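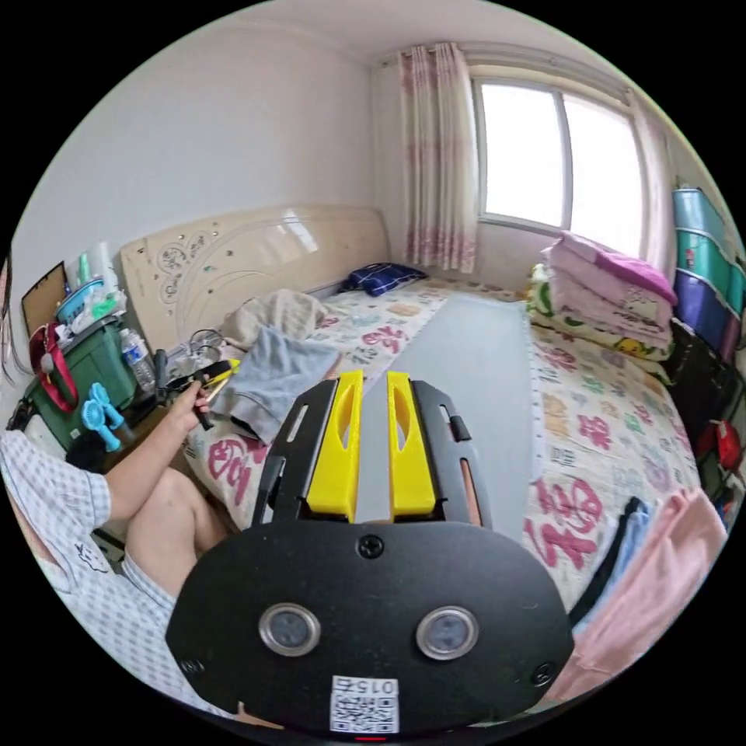
Laketti asked over chat whether we could slow the folding demos down, as the policy keeps copying our little hesitations as if they were part of the job. Fair point! I've been rushing the reach and then dithering at the grasp.

January, afternoon. 41 takes so far on the bed task, 60 is the goal before I send anything to Haworth. 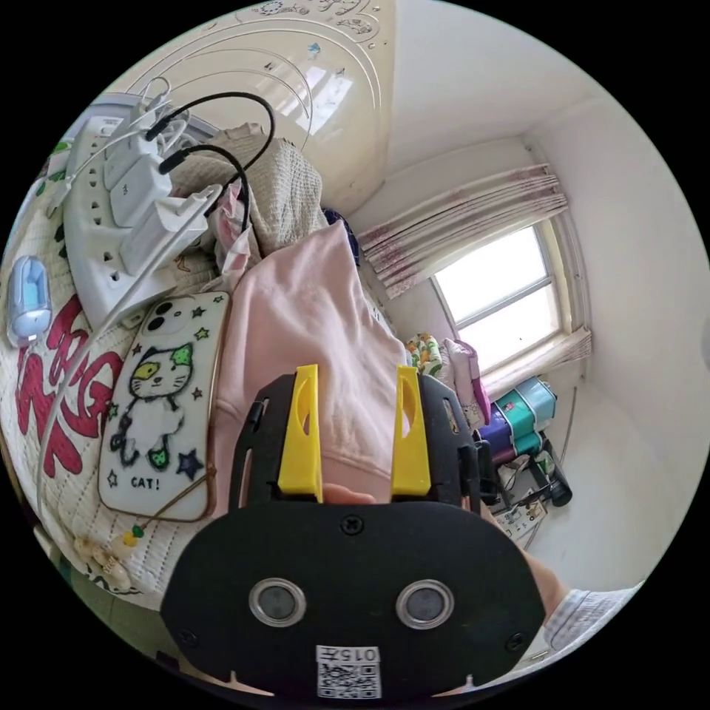 Sleeves are still my weak spot -- I change my mind about which one goes first, and that's poison for training. New rule: left sleeve, right sleeve, hem up, every take. The pink sweatshirt gets spread out on the quilted cover before I start, and I'm moving the phone with the chain strap off the bed (one snag risk fewer). Take 42 next.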